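Research notes: shortwave broadcasting and the regional listener, 1958 to 1971

Deirdre Rafferty

Work on the Palholm collection has reached the point where some provisional findings can be circulated. The collection consists of letters written by listeners to an English-language shortwave service in the decade and a half after 1958, along with reception reports, programme schedules and a small quantity of internal correspondence. It came to us in 15 archive boxes, of which nine have now been catalogued to item level. The remaining boxes are listed at folder level only and should be cited by box and folder until further notice.

The project asks how listeners outside the major cities understood themselves as part of an international audience. Studies of shortwave in this period have concentrated on the broadcaster: the funding, the language services, the political direction of the news desk. Audience material has been used mainly to illustrate reach. Our view is that the letters will support a closer reading, provided the conditions under which they were written and kept are taken into account.

Those conditions are not straightforward. Stations encouraged correspondence by issuing verification cards in return for accurate reception reports, and a large share of the surviving mail was written to obtain one. Such letters follow a set pattern of date, frequency, signal strength, interference and a line or two on programme content. The temptation is to set them aside as hobby paperwork. Read in sequence, however, the closing remarks often grow longer as a correspondent returns to the same station, and by the third or fourth letter the technical report may take up less space than the commentary on it.

The catalogue database currently holds 2,000 entries. Each records the writer's stated location, the programme referred to, the language of the letter and up to three subject terms. The subject vocabulary was revised in August, when the single heading "Music" was divided into requests, comments on performance and enquiries about recordings. Requests are by far the largest of these. They show a familiarity with performers from well outside the listener's own region, and they frequently name the programme on which the performer was first heard, which allows us to match letters against the schedules with some confidence.
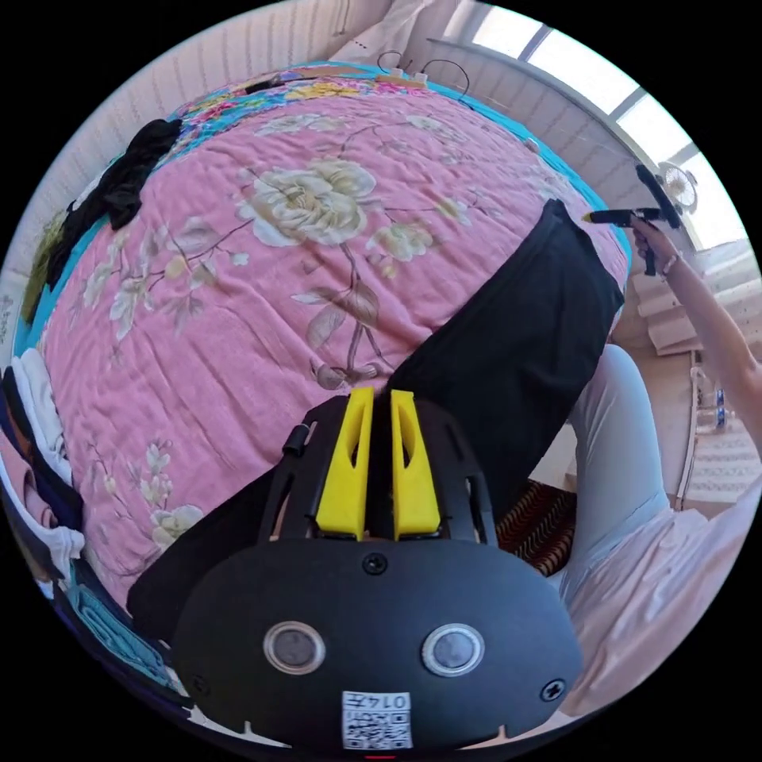 A peony-patterned sheet in pink and cream.

The question of domestic setting has proved harder. Listeners seldom described the room in which they heard a broadcast, and where they did the detail is usually offered in explanation of poor reception: an aerial run along a verandah rail, a set moved away from a refrigerator motor, a household that objected to the volume after dark. We have begun tagging these passages under a separate term. Evening listening dominates, as propagation on the lower bands would lead one to expect, and shared listening is mentioned more often by correspondents in farming districts than by those in towns. It would be unwise to press that contrast until the location data have been cleaned.

Two related matters should be noted. First, the scanning of oversized schedules has been contracted to Skitura, and these will be supplied as greyscale files with a colour target at the head of each batch. Readers who need to examine coloured annotations should continue to request the originals. Second, the transcription guidelines have been amended to preserve listeners' spelling of station and performer names, including phonetic renderings. These renderings are evidence of hearing — in many cases the writer had never seen the name in print — and normalising them in the transcript removed information we now want to search. A standardised form is recorded in a separate field.

A working paper on the music requests is in draft and will be sent to those on the project list. It deals with the first nine boxes only and makes no claim about the period after 1968, for which the catalogued material is thin. Comments on the subject vocabulary are particularly welcome from colleagues working on print or television audiences, where comparable headings may already be in use. The current term list, with scope notes, can be had on request from the project office.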